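Progress report to the Pristier Fund, second period
Project: Cosach plain-language family law clinic
Prepared by: Nelu Radu, project lead
Covers: the months up to the end of October

You asked for a shorter report than last time, with less about what we hope and more about what we can show. I've tried. Where I think a number looks better than it is, I say so.

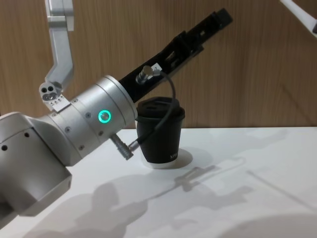
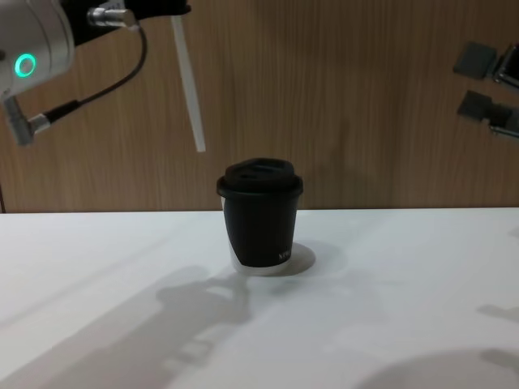 *Photos: Nitari Media Desk*

## Where the money went

The grant was for three things: a set of written guides for couples and separating parents, a weekly drop-in session, and a small fund to pay for independent legal advice when a client can't sign an agreement safely without it. The guides are finished. The drop-in runs. The advice fund is the part I'm least happy with, and I come back to it below.

We printed 3000 copies of the guide to separation agreements and 2000 of the shorter one on moving in together. Nearly all of the first print run has left the building. I would caution against reading much into that. A stack of leaflets left in a library waiting area has "left the building," and we have no idea how many were read past the cover. The earlier report called this "reach." I'd like us to stop using that word.

## Drop-in sessions

We logged 528 visits in the period. The log counts visits, so a person who came back four times appears four times. I asked for the log to be changed at the start of the period, and it wasn't changed until near the end, which is my fault for not chasing it. The next report will give people and visits separately, and I expect the count of people to be a good deal lower.

What visitors ask about has shifted. When we wrote the application we assumed most of the demand would come from couples planning to live together who wanted to know what a written agreement could do for them. Those people exist, and they're pleasant to help, but they aren't the ones filling the chairs. Most visitors arrive after the relationship has ended and after one of them has already moved out. They want to know:

- whether they have to keep paying half the rent on a place they no longer live in
- who keeps the deposit
- what happens to a car loan in one name when the other person drives the car
- whether a text message saying "you can have the furniture" counts for anything

Our guides handle the first two well enough. The section on loans is thin and the section on informal promises is, in my opinion, too confident. It tells readers that a clear written message "may help." Two of our own advisers disagree about how often that's true in practice, and until they settle it I have taken the page out of the online version.

## The advice fund

The idea behind the fund was simple. An agreement signed by someone who has had no advice of their own is easier to attack later, so we would pay for a meeting with an outside lawyer. We approved payment for 86 such meetings.

I can't tell you how many of those led to a signed agreement. The outside lawyers quite properly don't report back to us, and clients mostly don't either. We sent a follow-up form. The replies we got were warm, and I don't trust them as a sample, as people who are annoyed or who gave up tend not to fill in forms.

There's also a problem with timing. The wait for a meeting stretched over the summer, when two of the firms on our list cut back their hours. Some clients signed before their meeting came up. In those cases we still paid, and the lawyer told them what they had already agreed to. That is worth something, but it isn't what the fund was set up to do, and I don't think it should be counted as a success.

From next period we will book the meeting first and release our template agreement only once a date is set. One adviser thinks this will push people to download a worse template from somewhere else. She may be right. We'll try it and look at it again after a few months.

## The Vlad intake tool

The board was keen on Vlad, the online questionnaire that sorts people before they come in. I was less keen, and I'm still not convinced.

It does save the front desk some typing. It also asks "Are you in a common-law relationship?" as its second question, when not knowing the answer to that is the reason many people contact us. A lot of users stop right there. We have asked the developer to replace it with plain questions about how long the couple lived together, whether they have children, and whose name is on the lease. The change was promised for September and we're still waiting.

I would not support paying for the next stage of Vlad until that question is fixed. The promised "agreement builder" should wait longer still. A tool that can't tell who needs help shouldn't be drafting documents for them.

## Staffing

We are one adviser short. The post was advertised twice. The second round brought better applicants, and we have made an offer, subject to references. If it falls through, the evening session will have to close for a while. The daytime session is safe either way.

## What I'm asking for

1. Permission to move what's left of the print budget into the advice fund. We don't need more leaflets.
2. A pause on the Vlad payment until the intake questions have been rewritten and tested with real visitors.
3. Agreement that the next report can drop the "reach" figure.

I know the third one leaves a gap in your own summary table. I'm happy to talk about what could go there, but I'd prefer a blank to a number I would have to explain away.

The spending sheet and the revised log template are attached separately. The rent line on the spending sheet includes a correction carried over from the first period, marked in the notes column.

N. Radu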